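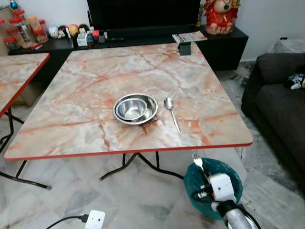
Two steel bowls, one inside the other, and the spoon, on the marble-pattern table.

Sun 30 May

Leaflet coding, second round

Carried on with the council election leaflets. The full set is 500, all from the Anach and Trura wards, and all now scanned into Gravura. I pulled 60 for double coding so we can see whether two people reading the same leaflet put down the same answers. Both sets of answers are in. They disagree on 20 of them, which is too many to go on with.

Nearly all the trouble is in column F, "attacks an opponent". The wording on the sheet says "names or clearly refers to another candidate in a negative way". One coder took "the current council has let Trura down" as an attack, the other left it blank. I can see both readings. The council is made up of people who are standing again, but no candidate is mentioned. For now I have split the column:

F1 names a candidate or a party
F2 blames the council or "those in charge", no name given

Column H (promises with a cost attached) went well. Column K (bar charts) needs a note about scale. Several charts have no numbers on the side at all and the bars don't match the percentages printed under them. We record that the chart is there and then measure the bars with a ruler on the paper copy. Don't measure from the scan, because Gravura straightens pages on import and the heights shift a little.

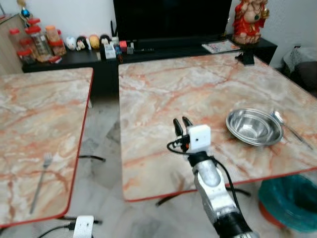

Colour is the other thing to settle before the third round. The sheet has a box for "main colour", and people have been filling it in from memory of what the party normally uses, so leaflets from independents come out as "other" whatever they look like. I want the box filled in from the paper in front of you. There is an in-between shade that keeps getting written as red by one person and orange by the next. The streaks in the right-hand table top, orange-red on a whitish ground, are very close to it, so I have put "orange-red" on the list as its own choice. Red stays for a plain red.

Other points from the double coding:

Photos of the candidate pointing at a pothole go under "local issue", even if the text next to it is about something else. Same for bins and bus stops.

Leaflets made to look like a newspaper get a tick in N. Three had no party name on the front page. Check the small print at the bottom of the back page for who printed and published it before writing "none".

The Saragih Road residents' sheet is not a candidate leaflet. It went in by mistake and I have taken it out, so a replacement has to be drawn from the same ward to keep the total right.

Letters in fake handwriting: still undecided. I lean towards a separate column but we are already at the right-hand edge of the page when it prints.

To do

Rewrite F1 and F2 in the guide, with two sample sentences for each.
Recode F for the double-coded set.
Draw the replacement leaflet, Anach.
Find the back page of the folded blue one, which was scanned front only.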